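About Bruncombe Kitchenware

Bruncombe sells dish racks, bowls, drainboards and the other plain things that live next to a kitchen sink. We have one store, one warehouse and this website. The store is on Pultthorpe Road, and the warehouse is directly behind it, across a shared parking lot.

The company started as a secondhand dish business. People brought in boxes of plates and bowls from houses they were clearing, and we washed them, sorted them and sold them by the piece. Washing that many dishes meant we owned a lot of racks, and we wore out a lot of racks. Customers who came in for a soup bowl kept asking if the rack by the back sink was for sale. After a while we began ordering extra ones. Racks are now the larger part of the business, and the secondhand bowls are still on the shelves along the left wall of the store.

What we sell

We carry 131 different items at the moment. The list changes a little each season, mostly in bowls. The main groups are:

Dish racks, in coated wire and in stainless steel
Drain trays and drainboards
Bowls, new and secondhand
Utensil cups and hook-on holders
Replacement feet, end caps and trays

We do not sell pots, pans, knives or small appliances. We get asked about these often. There are good stores for them, and we don't have the floor space.

Our own line of racks is called Lirnero. It comes in four sizes. The smallest is meant for one person and a narrow counter, and the largest holds dinner plates, bowls and a couple of pots laid on their sides. All of them come in black or white. The wire is steel with a baked coating, and the feet are rubber and can be pulled off and replaced.

The other racks in the store come from outside makers. We keep a rack in stock only if we can also get the spare parts for it. A rack with a split foot slides on a wet counter, and most people throw the whole thing out over a part that costs less than a cup of coffee.

How we choose a rack

Most racks are designed around plates. Plates are easy. They are flat, they are close to the same thickness, and they stand up in any slot that is wide enough. Bowls are harder. A deep bowl needs a wide gap, a shallow one needs a narrow gap, and a small one can tip over and land on its rim against the one beside it. A household that eats a lot of soup, rice or cereal may wash more bowls than plates, and a plate rack will not do much for them.

So we load every rack with bowls before we agree to carry it. We use a mixed set of the kinds people have at home: white ones, brown ones, patterned ones, small and medium, some with a foot ring and some without. The bowls go in tilted on edge with the open side turned so water can run out. Then we take them out and put them in again in another order. We do it with the rack set straight and with the rack set at an angle, as it often ends up on a real counter.

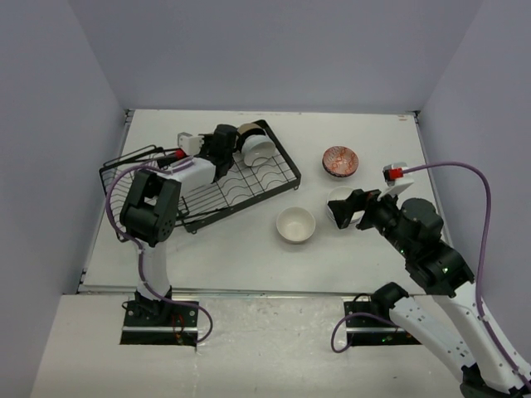

Some racks fail quickly. The usual problem is dividers that are too short, so a bowl rolls over the top of them. Straight, closely spaced wires work well for plates and saucers but tend to push bowls too upright, and then water sits in the bottom curve. Wavy dividers give a bowl two points to rest on and generally hold it at a better tilt. We prefer racks that have some of each. We also look at the ends, where a lot of makers leave a space that is too wide for a plate and too narrow for anything else.

Coating is the next thing. We leave a sample of each rack by the back sink in the store and use it every day for three months. If rust shows at the welds, we send our notes to the maker and don't place an order. The welds under the frame go first, and they are the ones you can't see from above, so turn a rack over before you buy it. This applies to ours too.

Last, we check the feet. They should lift the frame high enough for a sponge to go under it.

About the bowls

New bowls come from a few potteries and one importer. They are stoneware and porcelain, mostly white and cream, with a few patterned ones that change through the year. Every new bowl we sell can go in a dishwasher and a microwave unless the tag says otherwise.

Secondhand bowls are sold as they are. We wash them, check for chips and cracks, and tap each one on the rim. A cracked bowl gives a dull sound. Those are not sold as tableware. We put them in a bin by the door marked for plant use, and you can take them for free, two to a visit.

We buy secondhand dishes on Tuesday mornings only. Bring them to the warehouse door, not the store counter. We pay by the box, and we don't take single mugs, plastic, or anything with metal trim. If you have a full set, leave it stacked in the order it was in the cupboard. It helps us see if any pieces are missing.

The company

Bruncombe is owned by the Du Plessis family, who also own the building. The store was a hardware store before it was ours, and the long counter, the nail drawers and the sliding ladder were all there when we moved in. The nail drawers now hold the rubber feet and end caps, sorted by size. If you know your rack's wire thickness, we can find the right foot in a minute or so. If you don't, bring the rack or one of the old feet.

The warehouse is 3,000 square feet. It holds the boxed racks, the bowl crates, the packing benches and the returns shelf. It is not open to the public apart from the Tuesday buying hours.

The staff in the store and the warehouse are the same people. We switch sides during the week, so whoever answers your question about a rack has probably packed one recently. Everybody who works here takes a turn at the sink.

Shipping and packing

We ship racks and new bowls within the continental United States. Secondhand bowls are sold in the store only. We tried shipping them for a year and too many arrived broken.

Racks go out in a plain box with paper wrap. The tray and the utensil cup are packed inside the rack, so please check the inside before you write to say one is missing. Bowls are wrapped one at a time and stood on edge in the box, the same way they would sit in a rack. A bowl packed on edge takes a drop better than one packed flat. We learned that from the people who used to bring us dishes by the carload.

Orders placed before noon on a weekday usually leave the next business day. September is slow because of students moving in, and orders that month can take a few days more.

Returns

You can return a new rack or a new bowl within 60 days. It can be used. We would rather you try the rack with your own dishes and send it back if it doesn't suit you than keep it in the box to protect the return. Wipe it dry before you pack it. We pay return postage if something is wrong with the item, and you pay if you just don't want it.

Returned racks in good shape are sold in the store at a lower price, on the shelf beside the ladder. They have the same spare parts support as new ones.

Caring for a wire rack

We get this question enough that it seemed worth putting on this page. Rinse the rack once a week in warm water with dish soap. Use a soft brush where the wires cross. White spots are minerals from the water, and plain vinegar takes them off. Don't use steel wool on a coated rack. If the coating is chipped, dry the spot well and dab it with the touch-up paint we sell at the counter, in black or white. Let it cure for a full day before putting dishes back in.

Empty the tray every evening. A tray that sits full will leave a ring, and it will smell by the end of the week.

If the rack wobbles, check the feet before you bend anything. A foot that has worn thin on one side is the cause most of the time.

Visiting us

Bruncombe Kitchenware
842 Pultthorpe Road

The store is open Monday through Saturday, 9 to 5:30. We are closed on Sundays and on most public holidays. There is parking behind the building, and the back entrance has no steps. You are welcome to bring your own bowls or plates and try them in the racks on display. Please ask for a towel if they are wet.

For spare parts, it is quicker to write than to call. Send a picture of the foot or the part next to a ruler, and tell us if the rack is coated or stainless.

Page last updated 10/17/21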